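26 July 2019

Notebook, growth forecast group, Lelness office

Today I rebuilt the quarterly growth model for the Liltosen region, the third time this month. The old version took the orders index from Habte with a lag of one quarter. I have now put it in without lag and also with two lags, to see which one the data like better. The fit with no lag is better in the last years, but before that it is worse, so I am not yet convinced.

Things changed since the previous entry:
- trade-weighted demand now uses the new weights, the car parts share is higher
- inventories are taken out of the short equation, they only made noise
- sample starts 8 quarters later, the early data for Liltosen are of bad quality

With these changes the forecast for next year goes down again. The main part of it comes from weak export demand, a smaller part from investment. I expected the exchange rate to help more than it does. The coefficient has the right sign but it is small, and when I drop the last two observations it goes almost to zero. Please do not quote it to anybody until I have checked.

I ran 800 bootstrap draws for the fan chart. It needed 45 minutes on the old machine. In 40 of the draws the model did not converge and I left them out. I must write this in the method note, because last time we forgot and Damance asked us about it. Most of the failed draws have the same problem, the error correction term becomes positive. Maybe a restriction is the right solution, maybe only better starting values. I will try the starting values first.

One mistake to remember: the Habte file came with a revised base year and I joined it to the old series without rescaling. The jump looked like a nice recovery in industry. I was happy with it for one hour. The script now stops if the base year in the header is different from the one in our settings.
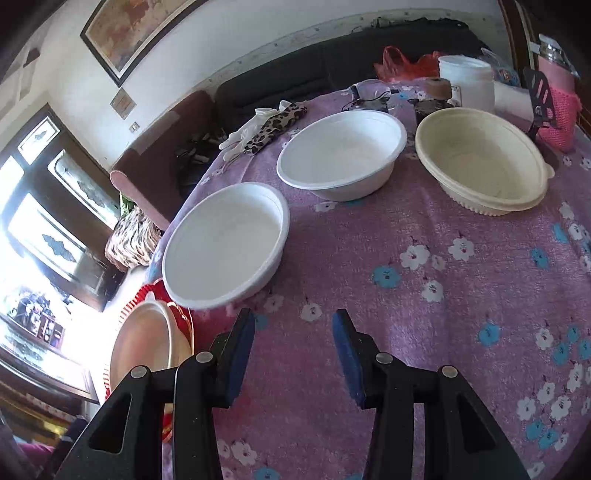 The three scenarios for the note are baseline, slow trade, and slow trade with a fall in car orders. I still have trouble with how to explain the spare capacity in the third one to readers who are not economists. My present text says that capacity is like bowls on a table, the white ones on the purple flowered cloth for instance: they stand there empty, and they cost the same to keep as if they were full. It is a bit simple, but I prefer it to the paragraph with the utilization gap. If a colleague has a better sentence, write it in the margin of the draft.

Open for the next entry: starting values, the exchange rate coefficient without the last two observations, and the question if services should have their own equation. The table for Damance has to wait until the first two are done. The backup of the old model is in the July folder, please do not overwrite it.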